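인쇄하기 | 이메일로 보내기

이 사이트는 쿠키를 사용합니다. 계속 이용하시면 쿠키 사용에 동의하신 것으로 봅니다. [확인] [설정]

손잡이형 그리퍼 시연 작업 안전 점검표 (의견 포함)
작업실: Clinura 시연 작업실, 의류 정리 작업대
과제: Skumus (옷걸이 집기, 돌려놓기, 건네기)
점검 시기: 3월, 오전 작업 시작 전
작성: 작업실 안전 담당

먼저 말씀드립니다. 저는 한국어가 모국어가 아닙니다. 문장이 조금 딱딱할 수 있습니다. 뜻이 분명하지 않은 항목이 있으면 작업을 시작하기 전에 저에게 물어봐 주십시오. 표시는 세 가지입니다. "양호", "조치 필요", "해당 없음".

1. 작업대와 주변

1-1. 작업대 위에 과제와 관계없는 물건이 없는가. 양호.
의견: 음료는 입구 쪽 선반에 둡니다. 뚜껑이 있는 컵도 작업대에는 올리지 않습니다.

1-2. 작업대 다리가 흔들리지 않는가. 조치 필요.
의견: 창문 쪽 다리의 높이 조절 나사가 풀려 있었습니다. 점검 중에 제가 조였습니다. 그러나 나사산이 많이 닳아서 다시 풀릴 수 있습니다. 부품을 신청했습니다.

1-3. 작업자 뒤로 물러날 공간이 있는가. 양호.
의견: 시연을 할 때는 두 손을 모두 쓰고 눈은 물건만 보게 됩니다. 뒤에 의자나 상자가 있으면 걸려 넘어지기 쉽습니다. 의자는 벽에 붙여 주십시오.

1-4. 바닥의 전선이 덮개 안에 들어가 있는가. 조치 필요.
의견: 충전기 전선 하나가 덮개 밖으로 나와 있습니다. 오늘은 테이프로 고정했습니다. 긴 덮개가 오면 바꾸겠습니다.

2. 손잡이형 그리퍼

2-1. 나사가 모두 조여져 있는가. 양호.
의견: 손으로 만져서 확인하지 말고 드라이버로 확인해 주십시오. 링크 쪽 나사는 열고 닫는 동작을 반복하면 조금씩 풀립니다. 이번 과제에서 그리퍼의 누적 개폐 횟수는 기록계 기준으로 1,764회입니다. 이 숫자는 매번 점검표에 옮겨 적습니다.

2-2. 손가락이 링크 사이에 끼일 위험이 없는가. 조치 필요.
의견: 제가 가장 걱정하는 항목입니다. 그리퍼를 잡은 손의 손가락이 움직이는 링크 가까이에 오는 경우가 많습니다. 특히 얇은 물건을 집으려고 손목을 낮게 기울일 때 그렇습니다. 지난달에 가벼운 끼임이 2건 있었습니다. 두 건 모두 피부가 조금 눌린 정도였고 치료는 필요하지 않았습니다. 그래도 보고해 주셔서 감사합니다. 앞으로도 작은 일이라고 생각하지 말고 적어 주십시오.

2-3. 집는 면에 갈라진 곳이나 날카로운 곳이 없는가. 양호.
의견: 모서리를 천으로 닦아 보았는데 실이 걸리지 않았습니다.

2-4. 작업자가 반지, 팔찌, 긴 소매를 착용하지 않았는가. 양호.
의견: 소매가 긴 옷을 입은 분은 팔꿈치까지 걷고 밴드로 고정합니다. 결혼반지도 예외가 아닙니다. 개인 물건을 넣는 작은 함이 문 옆에 있습니다.

2-5. 그리퍼의 무게를 손목이 견딜 수 있는가. 조치 필요.
의견: 연속 시연 시간이 너무 깁니다. 손목이 아프면 동작이 나빠지고, 로봇은 그 나쁜 동작도 그대로 배웁니다. 안전과 데이터 품질 모두에 관계되는 문제입니다. 휴식은 작업자가 먼저 요청하지 않아도 주어야 합니다.

3. 원격 조종 자리 (Cele 조종기)

3-1. 비상 정지 버튼이 손이 닿는 곳에 있는가. 양호.
의견: 버튼은 2개입니다. 하나는 조종자 옆, 하나는 로봇 팔 쪽 기둥에 있습니다. 둘 다 눌러서 정지되는 것을 확인했습니다.

3-2. 조종자가 로봇 팔의 움직임 전체를 볼 수 있는가. 조치 필요.
의견: 모니터가 팔꿈치 관절 쪽을 가립니다. 모니터를 왼쪽으로 옮겨 달라고 요청했습니다. 옮길 때까지는 원격 조종 시연을 하지 마십시오. 손잡이형 그리퍼 시연은 계속해도 됩니다.

3-3. 원격 조종 중에 다른 사람이 팔의 작업 범위에 들어가지 않는가. 양호.
의견: 바닥의 노란 선을 기준으로 합니다. 선을 밟는 것도 들어간 것으로 봅니다.

4. 옷걸이를 다룰 때

4-1. 옷걸이에 금이 가거나 부러진 부분이 없는가. 양호.
의견: 플라스틱 옷걸이는 고리 안쪽과 작은 홈이 있는 곳부터 먼저 갈라집니다. 불빛에 대고 살펴봐 주십시오. 금이 간 것은 빨간 상자에 넣고 다시 쓰지 않습니다.

4-2. 옷걸이를 집기 전에 그리퍼를 충분히 벌렸는가. 양호.
의견: 납작한 옷걸이는 탁자에 거의 붙어 있어서 집기가 어렵습니다. 급하게 내려가면 손가락 끝이 탁자를 치게 됩니다. 양쪽 손가락이 옷걸이의 바깥에 온 것을 확인하고, 그다음에 천천히 닫습니다.

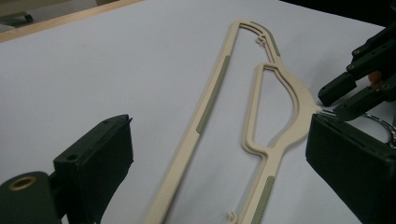
닫는 도중에 옷걸이가 미끄러져서 돌아가면 따라가지 마십시오. 그리퍼를 다시 열고, 위로 올리고, 처음부터 합니다. 실패한 동작은 지우지 않고 "실패" 표시를 해서 Nirix 기록 화면에 남깁니다.

4-3. 집은 옷걸이를 얼굴 높이보다 위로 들지 않는가. 조치 필요.
의견: 건네기 동작에서 높이 드는 분이 있습니다. 떨어지면 고리 부분이 눈에 맞을 수 있습니다. 가슴 높이면 충분합니다. 보호 안경은 건네는 사람과 받는 사람 모두 씁니다.

4-4. 빈손으로 옷걸이 위치를 고칠 때 그리퍼를 멈추었는가. 양호.
의견: 한 손은 그리퍼를 잡고 다른 손으로 옷걸이를 미는 것은 안 됩니다. 그리퍼를 거치대에 놓은 다음 위치를 고쳐 주십시오.

5. 작업을 마칠 때

5-1. 배터리를 분리하고 충전함에 넣었는가. 해당 없음 (시작 전 점검).

5-2. 그리퍼를 마른 천으로 닦았는가. 해당 없음 (시작 전 점검).
의견: 알코올은 쓰지 마십시오. 집는 면이 미끄러워진다는 의견이 있어서 확인하고 있습니다.

남은 조치
- 작업대 다리 부품 교체: 신청함
- 긴 전선 덮개: 신청함
- 조종 자리 모니터 이동: 이동 전까지 원격 조종 중지
- 휴식 간격: 작업실 회의에서 정한 다음 2-5에 적겠습니다
- 손가락 보호대: 견본 3개를 받았습니다. 써 보신 분은 크기가 맞는지 점검표 뒷면에 적어 주십시오

문의: Clinura 시연 작업실 안전 담당 | 저작권 Clinura | 맨 위로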